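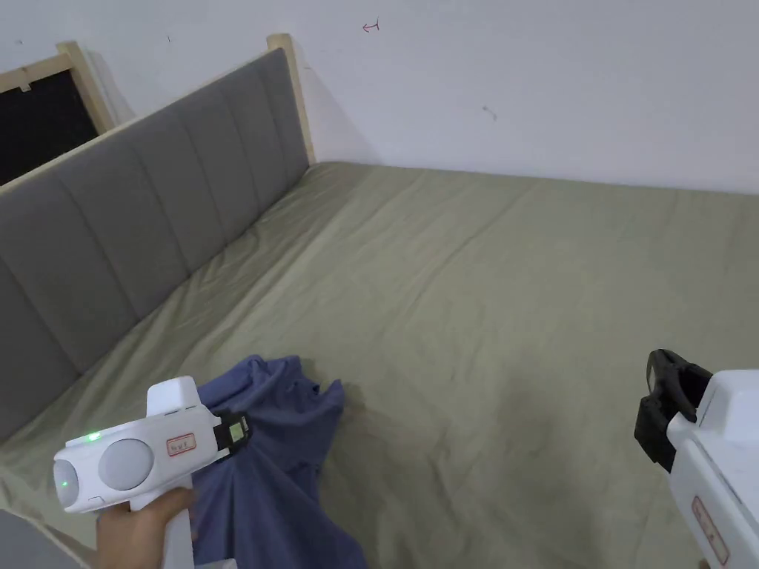

How do I stop a fitted sheet pinging off the corners of a deep mattress?

Measure the full depth of the mattress, topper included, and buy a sheet whose stated pocket is at least five centimetres deeper than that. Everything else people suggest is a way of putting off buying the right sheet.

Senthil Venkataraman
Posted 16 January 2024

That's my question in one line, and a friend's answer to it underneath, which I'm told is correct and which I'd like to avoid for as long as possible. The longer version follows.

We bought a new mattress in September. It is a Modier, the thick one, and the man in the shop was very proud of how thick it was. He did not mention that it would outgrow every sheet we own. On top of that there is a topper, because my wife found the thick mattress too firm, so we now sleep at a height I associate with bunk beds.

Every night, some time after two, the corner by my left shoulder lets go. It makes a small noise. Then the corner diagonally opposite goes in sympathy, and by morning I am lying on bare topper with the sheet wrapped round my middle like a Roman senator.

So far I have tried safety pins (one opened, we won't discuss it), tucking the sheet further under (lasts one night) and those elastic straps with metal clips, which held for a week and then tore a neat hole in a cotton sheet I liked. I've also tried lying very still.

The sheets are labelled "deep". They are Fusero, and I have four of them, so before I go and spend money on a fifth I'd like to know whether there's anything cheap that works. I can use a sewing machine in a straight line if supervised. Would washing them hotter help, or have I already done the damage that way?

Waldemar Brzozowska

I did alterations for a living, mostly trousers, but a fitted sheet is only a pair of trousers for something with no legs.

Stop washing them hot. You asked whether it would help and it's quite likely what did for them in the first place. Cotton shrinks, and it tends to do it along the length, so the sheet that went on nicely in the shop's imagination comes out of a hot wash a bit shorter and every bit of that shortness is taken out of the corners. Forty degrees at most, and dry them on a line or on low. The tumble dryer on full is also murder on elastic. Pull the hem of one of yours between your hands. If it creaks, or stretches and then just stays there looking at you, the elastic has gone and no strap will save it.

"Deep" on a packet means nothing at all. One maker's deep is another's standard. Look for a number in centimetres on the back, usually in print meant for ants. If there isn't a number, put it back on the shelf.

As you've got four of the things and a sewing machine, you can rescue them:

Unpick a few centimetres of the hem casing near one corner and find the end of the old elastic. Pin the new elastic to it and pull the old one out, so it drags the new one through behind it. If yours is stitched flat instead of running in a casing, leave the old one where it is and sew a fresh length on the inside of the hem, stretching as you go. Use a zigzag stitch, because a straight one will snap the first time you make the bed. Go all the way round. Cheap sheets only have elastic at the corners, and that's half your trouble.

If the pocket is simply too shallow, new elastic won't add depth. You can sew a band of fabric along the bottom edge all the way round. An old flat sheet does nicely for it. It'll look a bit odd if the colours don't match, but it's under the mattress, and if you have visitors inspecting under there you've got other problems.

For the straps, the ones with plastic grippers are kinder than metal clips. Run them corner to corner underneath in a big cross instead of across each corner separately. I use Restach ones and haven't had a tear yet. Fold the hem over double where the gripper bites.

One more thing. Put the head-end corners on first, then the foot end, and do them diagonally: top left, bottom right, top right, bottom left. The last corner should be a bit of a fight. If it goes on without you swearing, it's too loose, and if you need a second person and a run-up, it's too small.

bhatia_mum_of_3

just use a flat sheet and do hospital corners like everyone's nan did. takes two minutes once you've got the knack and it fits any mattress ever made. fitted sheets are a con and you can't fold them either

Senthil Venkataraman

Thank you both. I did the creak test and all four creaked, one of them at some length. Elastic ordered. I have also confessed to the sixty-degree washes, which apparently were not a secret.

Tried the hospital corners in the meantime. Mine would have got me thrown out of any hospital, but the sheet was still on at seven, so I've no grounds for complaint. Will have a go at the first hem once the elastic comes and report back if I sew it to my sleeve.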